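Our offensive line lost three starters this spring and I have decided to be normal about it. A thread.
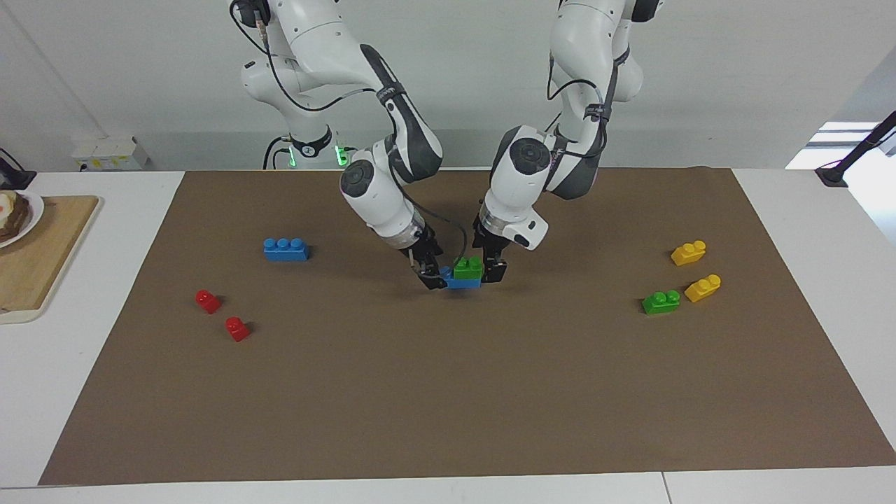 First, what left: the left tackle, the center, and the right guard. If you're drawing that on a napkin at home, you'll notice the two guys who stayed have never stood next to each other.

The staff's word for this is "competition." Every job is open. The right tackle's job is also open, supposedly, and he's a two-year starter the size of a vending machine, so I'd like to meet whoever is competing with him.

Center is the one keeping me up. Last year's guy took close to every snap and made all the calls. The backup got 6 snaps, and one of those went over the punter's head in the rain at Evlow. (Different kind of snap, I know. I still saw it.)

Jidari transfer is the favorite there. He started at guard for them, which people keep telling me is "basically the same thing." It is the same thing except you begin every play by handing the ball backward between your legs while a 300-pounder tries to move in with you.

I watched his game against Vunurus twice. Good feet. Finishes blocks. Two false starts, but one was on a night when the whole line jumped, so I'm calling it a group project.

Left tackle is a redshirt freshman or a senior who has been hurt every August since he got here. I've seen both in the spring game. The freshman got beat inside on the first series and then didn't get beat again until lunch. The senior wore a baseball cap and looked great in it.

Somebody in my replies wants to flip the right tackle over to the left. Sure. Then you have a hole on the right and a guy who has to learn to do everything backward. Try brushing your teeth with the other hand while a defensive end from Waweru watches.

Speaking of which, Waweru is the opener. At their place. With that student section, which starts yelling at the parking lot attendants and works its way in. Lovely spot for a new center to try out his silent count.

The good news, and I did look for some: the running backs are all back. One of them went over 800 yards last season behind a line that was held together with athletic tape by Halloween. He makes the first guy miss. This year the first guy may be in the backfield waiting for him, so that's handy.

Also the quarterback gets rid of it fast. He learned this in the second half of last season, the way you learn a stove is hot.

My guess at the starting five, left to right: freshman, last year's left guard, Jidari guy, the junior who played tight end until February, vending machine. I am 100 percent sure about one of those.

Yes, I said tight end. He's up to a real lineman's weight now and he caught a pass at the spring game anyway, on a tipped ball, and ran with it. Three yards. Biggest cheer of the afternoon.

Camp opens Monday. First two practices are closed, so please send me your rumors. I'll believe all of them.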